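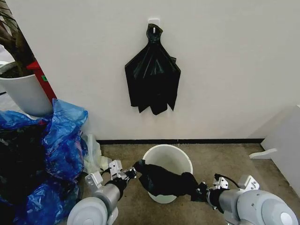
Satlow household tasks: progress report to Rahimi
4 October 2026
From: Zohreh Bakhtiari

Hi all,

You asked for something shorter than the August report, so I'll try, although I have a lot to say about garbage bags this time!

The big change since August is that we've moved off rigid objects and onto the bag-lining task. The operator drives both arms, takes a black bag, gets it open over a white bucket on the carpet and works it down around the rim. We picked it for the obvious reason that thin plastic never lies the same way twice, and the August policy had learned far too much about cups that always stood where it expected them to. Bags have cured us of that. The plastic twists up like a rope between the two grippers if the operator pulls before finding the opening, and then there's a decision to make — untwist it in the air, or put it down and start over. I want both kinds in the set, so I've asked the operators not to bail out the minute things get ugly.

We have 58 finished episodes that passed review. I know the plan had us further along. Part of the gap is me: I threw out the first batch entirely, after I watched it back and saw that the operators had been opening each bag by hand before handing it to the robot. It made for lovely smooth demonstrations and it skipped the hard part. We started again with the bags closed. The new episodes are slower and a good deal messier to watch, and I think they're worth much more to you.

The rest of the gap is the grippers. The metal fingers are fine on a bunched-up corner and poor on a single layer, and an operator can't always tell from the video which one they've got. We tried rubber tips from Uslow for a few sessions (they grabbed beautifully and then wouldn't let go, so the bag came back up with the hand) and took them off again. If anybody on your side has worked with thin film I'd love an introduction.

Variety is coming along. We've got black, blue and a pale see-through kind of bag, and black is by far the best covered because that's where we started. The pale ones worry me. They nearly vanish against a white bucket in the head view, and I'd like to see how the model does on black and blue before we spend operator time on them. The second task in the plan, hanging a bag on a wall hook and taking it down again, has only had practice runs. None of those are in the count.

On labeling, we now mark the moment each gripper closes, the moment the mouth of the bag is open, and the moment both hands let go. Trutia's tool handles this well enough, apart from a bug where it loses the last marker if you save too fast. We've written to them. In the meantime we reopen every file after saving, which is as tedious as it sounds.

Training: one run so far, on the first part of the reviewed set. Out of 9 tries the policy got the bag over the rim in six. I was thrilled, and then I looked at the other three and they were all the same failure, with the right hand letting go while the left was still pulling. I suspect our own demonstrations taught it that, so I'm going back through the release markers before we train again.

Money is on track. We underspent on objects (bags are cheap!) and overspent on operator hours, and the two come close to canceling out. I'd like to move what's left in the objects line over to hours, if you're okay with that. It needs a yes from you in writing.

Coming up in the next seven weeks: finish the release check, retrain, fill in the blue bags, and start recording the hook task properly. I'd also like to shift the bucket around more between episodes, as the operators tend to put it back in its favorite spot and I keep forgetting to nag them. The reviewed episodes are in the shared folder with my notes, including the ones I argued with myself about. Please look at a few of the ugly ones and tell me if you'd have kept them.

Zohreh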